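Resources > Classroom Tech > Sharing Student Video

How to Set Up a Shared Video Folder for Class Projects

2021-04-04

If your students record short clips for science or design projects, you have probably ended the week with files in email, on tablets, and on a flash drive in somebody's backpack. A shared folder with a form in front of it fixes most of this. The steps below use a regular school account with cloud storage and a form builder. At Vamstead we run it with grades 5 through 8, and setup fits into one planning period.

What you need

A school account that lets you create forms with file upload turned on. Some districts switch this off. If the upload question is missing from your form builder, ask your tech office before you do anything else.

A class list with the spelling of names you want to see in file names.

Enough storage. Our fall round, which closed in November, brought in 209 clips and we had to clear out old folders halfway through.

Step 1: Make the folders

Create one top folder for the project and name it with the class period and the project title. Inside it, make two folders, "Incoming" and "Checked." Students never open either one. They only see the form.

Do not make a folder for every student. It looks tidy on the first day and you will be dragging files into the wrong ones by the second.

Step 2: Build the form

Keep it short. Ours asks for:

- Student name (dropdown from your class list)
- Project group
- Clip title
- One sentence on what the clip is for
- File upload

Use a dropdown for the name. Typed names give you three spellings of the same kid and the sort stops working.

On the upload question, allow video and image files only, and set the size limit to 100 MB. Most tablet clips under a minute will fit. Limit each response to 2 files so that students pick their best take before they submit.

Step 3: Connect the form to the folder

Form builders usually create their own upload folder. You can leave it where it is and add a shortcut to it inside "Incoming." Moving the original folder may break the link, depending on the service, so test with a practice file if you want to try it.

Next, link the form to a spreadsheet. Each response becomes a row with the student name, the title, and a link to the file. Add a column on the far right called "Status" and leave it blank for now.

Step 4: Agree on file names

Put the rule at the top of the form where students will see it:

group-title-take

For example, prellance-ramp-2. Prellance was one of our group names. Lowercase, hyphens, no spaces. Younger students can skip the take number.

Step 5: Check and sort

Open the spreadsheet, click each link, and watch the clip. If it plays and has the right student on it, type "ok" in the Status column and move the file to "Checked." If it does not, type a short note and ask for a new upload.

Look for last names, faces of students without a media release, and anything read aloud from a screen. Clips with those stay in "Incoming" until they are trimmed or deleted.

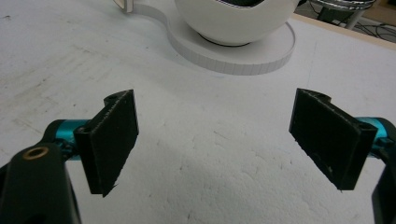
Black finger pads open over a white tabletop.

Step 6: Share the finished folder

Share "Checked" with the class as view only. Turn off downloading if your service has that setting. For families, make a separate copy with only the clips you have cleared, and set a date to remove access.

Common problems

The form asks students to sign in again. They are on a personal account. Have them sign out of everything and start from the school login page.

The upload stops partway. Move closer to the access point or shorten the clip. Closing other tabs helps on the older Zenen tablets.

The video plays with no picture. Wait for processing to finish, then reload the page. If it is still black the next morning, ask for the file again.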